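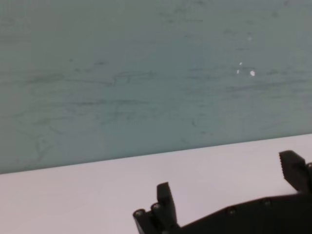

Gray-green wall with scuffs and small white specks, at the edge of a pale surface.

Frequently Asked Questions: Scuffed Walls and Light Tabletops

These questions came to us by e-mail and at the counter of our Pleswood shop. The answers are written by Győri, who looks after the paint shelves, and checked by Leanne Nuttall. If your question is missing, please write to us and we will try to add it.

What are the gray streaks on the wall behind my table?

Most often they are rubbing marks. A chair back, a bag, a sleeve or a box touches the paint many times, and each time it leaves a little. On a matte paint you see this sooner than on a satin paint. The marks usually run sideways, in the same direction the things are moved. Long and wavy streaks are very common and they do not mean that the paint was bad.

How do I clean a matte wall?

Start with a dry soft cloth. If this does not help, use lukewarm water with one drop of dish soap, and press the cloth out very well before you touch the wall. Go lightly and do not stay long in one place. Then wipe with clean water and let it dry by itself. Look at the result only the next day. A damp wall always looks darker and many people start to scrub again for no reason.

Can I use a melamine sponge?

On matte paint we do not recommend it. The sponge is a very fine abrasive, and it can polish the paint so that you get a shiny patch in the place of the gray one. If you must try, please try behind the furniture first.

There are small white dots on my colored wall. Is it mold?

White dots can be several things: splashes from painting the ceiling, small chips where the filler shows through, or drops of correction fluid or toothpaste. Touch one with your fingernail. If it stands up from the wall, it is a splash and often you can lift it off. If it feels like a little hole, it is a chip and needs a touch of color. Mold is more often fuzzy and it comes back after cleaning — in this case look for the moisture first.

Can I touch up only the dots, or do I have to paint the whole wall?

For dots, take an artist's brush and very little paint. Put it only inside the dot. For a long streak that will not wash off, it is better to paint the wall from corner to corner. Muted greens and grays are difficult to patch, and an old wall is never exactly the color of the new can.

I lost the name of my color. Can you still mix it?

Yes, in most cases. Bring us a chip as big as a thumbnail, cut from a place where it will not be seen. Howard Pickering does the matching in the mornings. Our card file has 3,066 mixed colors in it, and if you bought from us before, yours may be there under your family name.

How do I keep the table from marking the wall?

Leave a gap of 2 inches. If the table moves when you work, put felt or rubber under the legs. You can also fix a clear strip along the wall at table height. We sell the Flondley strip in a length of 70 inches, and it can be cut with normal scissors.

What can I put on a white tabletop without leaving stains?

Almost everything, if you wipe soon. The things which make trouble are those that stay in one place for weeks.
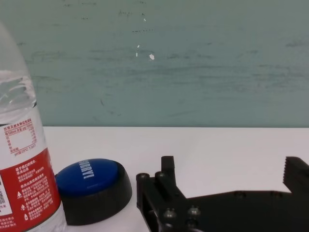

A plastic water bottle will not stain by itself, but drops can run down and collect under it, and the ink of a strongly colored label may come off if it stays wet. Red is the worst one in our experience. Dry the bottom of the bottle before you put it down, or use a coaster. Things with a black rubber or plastic base, such as desk gadgets and push buttons, should be lifted from time to time — some soft rubbers leave a yellow or gray ring on white surfaces, and this ring goes into the material. It is very hard to remove.

Which cleaner is good for both the wall and the table?

We use Cendico mild cleaner in our own shop, very diluted. Please use two cloths, one for each surface. The table usually carries some grease and you do not want to bring it to the wall.

Do you come to the house to look?

Only inside Pleswood, and only for whole rooms. For smaller questions a photo taken in daylight is enough. Please do not use the flash, it changes the color very much.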